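Posting this so the next person doesn't lose a week like I did. We had a bad stretch in March with the hand-held grippers. Snack packing task, packets off a table and into a green box.

Symptom: the recorded jaw opening drifted. You close on a packet, the log says the fingers are still open. Worse the longer the session ran.
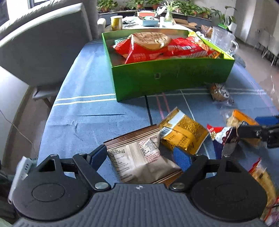
We do up to 300 grasps before a break. Early ones were clean. By the end the width was so far off that anything trained on it would crush the bag or miss it.

First guess was the encoder. Jhair Ospina swapped it. Same drift.

Second guess was my calibration script. I rewrote it and ran 30 open-close cycles with nothing in the jaws. No drift at all, so I blamed the snacks for a day.
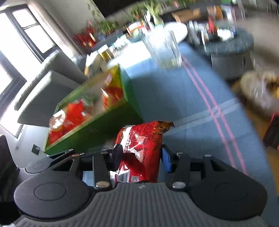 Edith Cusi found it. One linkage screw was backing out under load. Empty cycles never loaded it enough to show. Squeezing a full bag did.

She also pointed out the safety side, and she's right. A screw that loose can let the arm swing sideways while your other hand is right there. I had my thumb near it more than once.

What we changed: thread locker on every linkage screw, a torque check at each break, and a calibration check on a stuffed bag — not on air.

Damage: 800 episodes thrown out of 3,000. Jhair thinks some can be saved by correcting the width afterward. I don't trust it, so they stay out for now.

Still checking the other units. One more had a screw I could turn by hand.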